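Tempering

The test kitchen at Prunetti closed to outside staff at six. The technician stayed on, as she had every evening that week, to run the caramel again.

The written procedure was one page. Sugar, glucose syrup and water to 145 degrees Celsius. Cream and butter, warmed separately, added in three portions. Return to 121, salt, pour, level, leave for 12 hours at room temperature. The batch cards in the binder went back to the plant's first year, and every one of them gave the same figures. Until July the plant had made 2,000 pieces a shift to those figures, and the pieces had held their edges in the wrapper.

Since July they had not held their edges. They slumped. A cut square left on the bench overnight became a shallow dome by morning, with the wrapper stuck to its underside.

She had replaced the thermometer first. Then the cream, which came from Elline and had always come from Elline. Then the pan. She had checked the syrup for water content and found it inside the limit. She wrote each result on a card and filed the card behind the others.
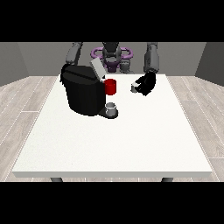 Swanson asked whether she had considered the butter. The message arrived at 6:40, one line, with no greeting. She wrote back that the butter was unchanged. The reply took four minutes. The butter was unchanged on the invoice, it read, and had she weighed it.

She had not weighed it. The butter came in blocks marked with their weight, and a batch took one block. She went to the cold store, took a block from the open case, unwrapped it and put it on the scale. It was 30 grams over. She took a second block from the bottom of the same case. That one was 50 grams over.

She stood with the cold store door open until the alarm began to sound, then closed it.

An excess of fat would soften the set. She knew that much without looking it up. Whether 50 grams would do it in a batch of this size was a different matter, and she doubted it. She set up two pans on the induction plates, one with butter weighed to the gram and one with the heavier block used whole, and started both timers together.

The first pan reached 145 a little ahead of the second. She added the cream and butter and stood back from the steam. Both pans rose, fell and began to thicken, the bubbles getting slower and larger. At 121 she salted them and poured them into adjacent frames on the marble, labeled A and B in grease pencil.

Brikura had supplied the frames when the line was refitted. She had never measured those either. She got the steel rule out of the drawer and laid it across frame A, then down the inside, and wrote the depth on the card. It did not match the drawing.

She looked at the number for some time. A deeper frame meant a thicker slab, and a thicker slab would still be warm in the middle when the cutter came down on it.

She drew a line under the butter result, turned the card over, and began a new column. Then she filled the kettle, moved the stool over to the marble, and set the timer for 60 minutes.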